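Inicio
Quiénes somos
Cursos
Contacto

Sobre Drostenura

Escuela de encuadernación y restauración de papel. Pequeña, 22 alumnos por curso, ni uno más. Empezamos en noviembre con tres prensas de segunda mano y muchas ganas. Hoy la biblioteca de consulta pasa de 3000 volúmenes, casi todos donados.

Clases de mañana y de tarde. Cosido, tapas, dorado, papel marmoleado. Material incluido, menos la plegadera, que cada uno trae la suya.

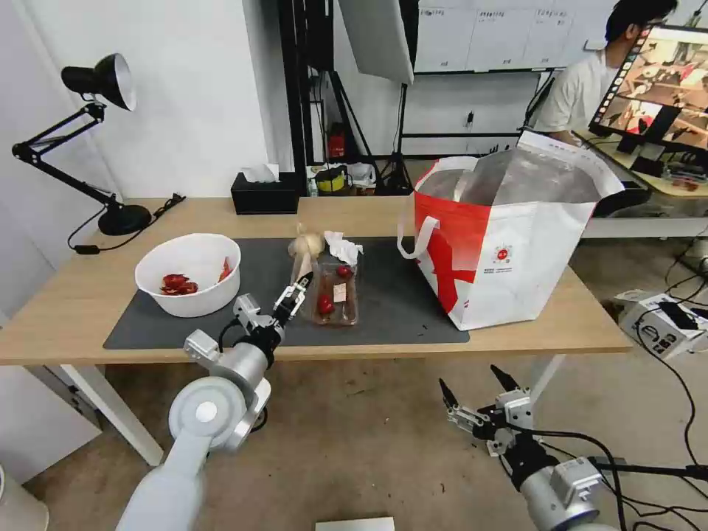
Palesa Nel cuenta que llegó sin saber enhebrar una aguja y que en primavera ya cosía cuadernillos para Fundix. Que lo más dificil fue el lomo redondo.

Matrícula: 285 euros el trimestre. Curso completo, 1160. Plazas por orden de llegada, escribidnos o llamad antes de las 19:00.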